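Community > Get Involved > Calls for Participants

27 April 2020
By Jarrah Kereama

Calling all keepers of family recipes

Do you have a biscuit tin full of clippings, or a pudding that only your aunt could make properly? The Warkell Table is a home-grown history project gathering the recipes of our district and the stories that travel with them, and we would love you to join us. We began with one exercise book lent to me by a neighbour in Mamani Street, and have now collected 394 recipes, a good many of them for fruit cake (please don't let that stop you sending yours, as no two are the same).

We are looking for 12 households to take part in the next stage, which will run from your own kitchen until the end of September. You needn't be a good cook. You needn't have lived in Warkell for long either, and I'd be especially glad to hear from people whose family dishes came here from somewhere else, along with the substitutions that had to be made when the right flour or the right chillies couldn't be found at the shops.
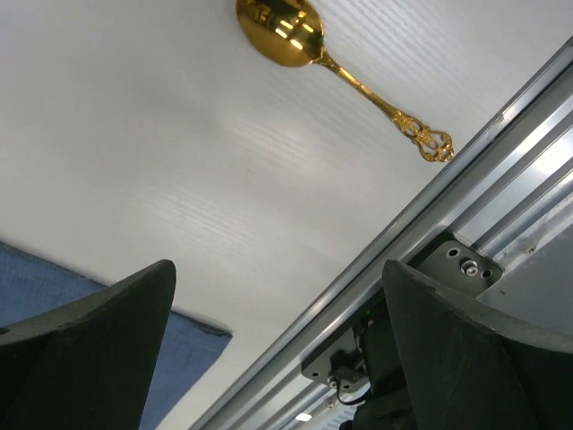 Measuring is the part I most look forward to talking over with you. So many of the old recipes ask for a dessertspoon of this or a heaped spoon of that, and the person who wrote them down had one particular spoon in mind. It might have been a plain old thing from the kitchen drawer, or a gold one with a lacy, cut-out handle like this, and you can imagine how differently two cooks would come out with the baking powder. If your family has a favourite spoon, cup or ladle, please tell us about it and how much it holds.

Taking part means two phone conversations with me, each lasting an hour or so, with a cuppa at both ends of the line. We'll also ask you to cook one family dish and jot down what you do as you go, splashes and all. Handwritten notes are very welcome. Please keep your original recipe books safe at home and send us copies, or read them out to me and I'll happily type.

Each household will receive a grocery voucher and a copy of the finished book. You can leave your name out of it if you prefer, and you can change your mind at any time before it goes to the printer.

To put your hand up, write a short note (a few lines is plenty) to Jarrah Kereama, The Warkell Table, care of the Warkell Library. Tell us who is at your table, which dish you'd like to share, and the best time of day to ring. I'm usually up early, so mornings suit me very well.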